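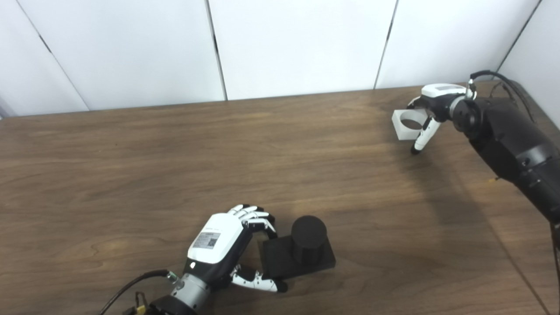

*Tisch vor der Paneelwand, schwarze Grundplatte mit Zylinder.*

April, 7:40

Tischfläche heute nur mit dem Nötigsten belegt. Die Grundplatte liegt mit der Unterseite direkt auf dem Holz, ohne Matte. Gestern hatte ich noch die Filzunterlage von Van Wijk darunter, die gibt bei Seitenlast nach und verfälscht jede Aussage über die Standfestigkeit. Filz ist jetzt im Schrank.

Masse des kompletten Sockels: 956 g, zweimal gewogen, beide Male gleicher Wert. Die Zeichnung von Skestilard nennt 777 g. Bernadette Mulcahy vermutet, dass dort die Platte ohne Zylinder gemeint ist. Möglich, steht aber nirgends. Anfrage ist raus, Antwort frühestens nach der Mittagspause.

11:15

Zylinder nachgemessen, Durchmesser 44 mm, an drei Höhen abgenommen, keine messbare Abweichung. Plattendicke 6 mm. Der Zylinder sitzt außermittig. Laut Wouter Van Hecke ist das Absicht, die freie Fläche war für eine Klemme vorgesehen, die in der zweiten Ausführung entfallen ist. Den Versatz hat man dann stehen gelassen. Für die Standfestigkeit ist er ungünstig: Kippversuch in Richtung der kurzen Seite deutlich früher positiv als in Gegenrichtung. Werte stehen im Laborheft, hier nicht noch einmal.

Matte Oberfläche nimmt Fingerabdrücke an, vor allem an den Kanten. Mit trockenem Tuch nicht vollständig zu entfernen, mit Isopropanol schon. Danach fünf Minuten ablüften lassen. Chia-jung Man wollte wissen, ob die Beschichtung das auf Dauer verträgt. Kann ich nach einem Vormittag nicht beantworten. Musterteil für den Wischversuch beiseitegelegt.

Das Licht an der Wandseite ist brauchbar. Auf dem Holz spiegelt es etwas, beim Anzeichnen mit Bleistift stört das. Klebeband als Markierung funktioniert besser, lässt sich aber auf der Maserung schlecht rückstandsfrei abziehen, wenn es über Nacht bleibt. Also abends abnehmen.

15:30

Antwort von Skestilard: Die 777 g beziehen sich auf die Platte allein. Bernadette hatte recht. Zeichnung wird angeblich korrigiert. Ich habe den Gesamtwert von Hand in unsere Kopie eingetragen, mit Kürzel.

Ruairi Dalgleish war kurz da und wollte den Sockel für Urnitz mitnehmen. Abgelehnt, solange der Kippversuch mit verlängertem Aufsatz fehlt. Er bekommt ihn übermorgen.

Offen: Gummifüße ja oder nein. Ohne Füße rutscht die Platte bei seitlichem Druck, bevor sie kippt, was mir eigentlich lieber ist. Maiara Marinho sieht das anders. Morgen beide Varianten am selben Tisch prüfen, gleiche Position, gleiche Lasthöhe. Füße liegen in der oberen Schublade, Tüte ist beschriftet.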